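Woveck Work Table
Owner's Guide
Section 4: Placing, Leveling and Caring for the Table

Guide revision 2026-03-30

Before you start this section, the frame and legs must be assembled as described in Section 3. All eight leg bolts should be finger-tight only. Do not tighten them fully until step 9 below.

You will need:
The hex key from the parts bag
A spirit level
A soft cloth
A tape measure
A second person for lifting

4.1 Choosing a place for the table

The Woveck table can stand in any dry indoor room with a firm floor. Leave enough space on the side where you will sit or stand to pull a chair all the way out. If the table goes against a wall, leave a gap the width of a finger so the edge of the top does not rub the paint.

Do not place the table over a floor vent or directly against a radiator. Strong direct sun for long periods can change the color of the top. If the table has to stand in front of a window, move the things you keep on it from time to time so that the surface ages evenly.

On carpet, the table may settle during the first week. Check the level again after that and adjust the feet if needed.

CAUTION: The tabletop is heavy. Lifting and turning the table is a job for 2 people. Lift by the frame rails and not by the edge of the top.

4.2 Fitting the top

1. Spread the packing blanket on the floor. Sweep the floor first. A small stone under the blanket can scratch the top.

2. Lay the tabletop face down on the blanket. The underside has the pre-drilled holes and a sticker with the part number, 3,060. Leave the sticker in place. Anozie will ask for this number if you order a replacement top.

3. Set the assembled frame upside down on the underside of the top. Line up the bracket slots with the pre-drilled holes. The bracket marked F goes to the front edge, the one with the softer rounded corners.

4. Start every screw by hand. If a screw will not turn in easily, back it out, shift the frame slightly and try again.

5. Tighten the screws with the hex key, working from the center brackets out to the corners. Stop when the head of the screw sits flat on the bracket.

CAUTION: Do not use a power driver for this step. The screws can be driven too deep and mark the top from below.

6. With one person at each end, tip the table onto its long side, then lift it onto its feet. Do not drag it upright on two legs.

NOTE: If the holes and the bracket slots are out of line by more than the width of a screw, the frame is probably not square. Loosen the leg bolts a quarter turn, push the frame square against a wall, and try again.

4.3 Leveling

The table stands 28 inches high with the feet screwed all the way in. Each foot can be turned out to make up for an uneven floor.

7. Put the spirit level in the middle of the top, first along the length and then across the width. Note which corner is low.

8. Turn the foot at the low corner counterclockwise, as seen from above, until the bubble is centered. Make small turns and check again after each one. It helps to have the second person take the weight off that corner while you turn.

9. When the table is level in both directions, tighten all eight leg bolts fully.

10. Press down on each corner in turn. If the table rocks, one foot is not touching the floor. Turn that foot out until the rocking stops, then go back to step 7.

NOTE: A table that is level but still moves side to side when pushed usually has a loose leg bolt on the side facing the wall, where it is easy to miss.

4.4 Weight limits

The top carries up to 125 pounds, spread over the whole surface. Do not put the full load on one corner or along one edge. Do not sit or stand on the table.

Clamps may be used on the front and back edges. Put a scrap of cardboard or a thin wooden pad between the clamp and the top, above and below. Do not clamp to the corners.

If you plan to keep something heavy in one spot, such as a sewing machine or a bench vise on a board, place it over one of the frame rails. You can find the rails by reaching under the top.

4.5 First cleaning

There may be a thin film of packing dust on the surface when the table is new. Remove it before you put anything down.

11. Wipe the top with a dry, soft cloth. Work from the middle to the edges so the dust goes off the table and not into the corners.

12. Dampen the cloth with plain water and wring it out well. Wipe again.

13. Dry with a clean part of the cloth. Let the table stand for an hour before use.

Do not use scouring powder, steel wool, or the rough side of a kitchen sponge. Do not use wax or furniture polish. Polish leaves a film that shows up as cloudy patches when light falls across the table, and it takes several washings to get off.

4.6 Checking the surface

Look the top over once after the first cleaning, and again whenever something has been dropped on it. On a pale top, fine scratches are hard to see from straight above. Stand at one end of the table and look along the surface toward a lamp or window, with your eyes a little above the edge.

14. Turn off any lamp that shines straight down on the table.

15. Look along the length of the top, then go to the other end and repeat.

16. Run a flat, clean hand lightly over any place that looks different. A mark you can see but not feel is usually dirt or a rub mark and can be cleaned off. A mark you can feel is a scratch or dent.

A sound top is smooth and plain all over. Under soft light it may look slightly brighter in one area and cooler or dimmer in another. Such a gradual change in tone comes from the lighting and is not a fault in the surface. A stain or a worn patch has an edge to it and stays in the same place when you move the lamp.

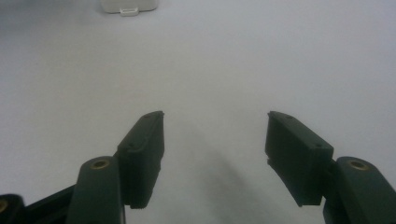 Figure 4-1. Pale gray-white tabletop in soft, even light. The tone is slightly darker toward the lower corners.

If you find damage on a new table, stop and do not use it. Take a picture with the light coming from the side, write down the part number from the sticker, and contact the Anozie service desk in Clikeldale. Keep the packing until you have an answer.

4.7 Everyday care

Wipe up spills as they happen. Water, juice and tea can be removed with a damp cloth. For grease, add one drop of dish soap to the water and wipe once more with plain water afterward.

Rub marks from rubber feet or dark plastic — the gray streaks that look like pencil — come off with a white eraser. Use light pressure and brush the crumbs away with your hand.

For dried glue, lay a warm, damp cloth over the spot for five minutes and lift the glue with a plastic card. Repeat if some is left. Do not use a knife or a metal scraper.

Ink should be wiped off right away. If it has dried, try dish soap first, then a little rubbing alcohol on a cotton ball. Test the alcohol on the underside before you use it on top.

CAUTION: Hot pans, soldering tools and glue guns must not be set directly on the top. Use a trivet or a heat mat. Heat damage cannot be cleaned off and is not covered by the warranty.

CAUTION: Do not cut on the bare surface. The Stirnov cutting mat, sold separately, fits between the front and back edges. Any self-healing mat of a similar thickness will do.

Lift things when you move them. Boxes, tools and metal parts with hard edges will scratch if they are pushed along the top, even when the surface looks clean.

4.8 Yearly check

Once a year — January is easy to remember — go over the table as follows.

17. Clear everything off and wipe the top.

18. Check all eight leg bolts with the hex key. Tighten any that turn.

19. Reach under the top and feel for loose bracket screws. Tighten by hand with the hex key only.

20. Put the spirit level on the top and repeat steps 7 and 8 if needed.

21. Check the pads on the four feet. Replace a pad that is worn through or has come loose. Spare pads are in the parts bag.

Tape the hex key to the inside of the back rail when you are done. For moving the table to another room or taking it apart for storage, go to Section 5.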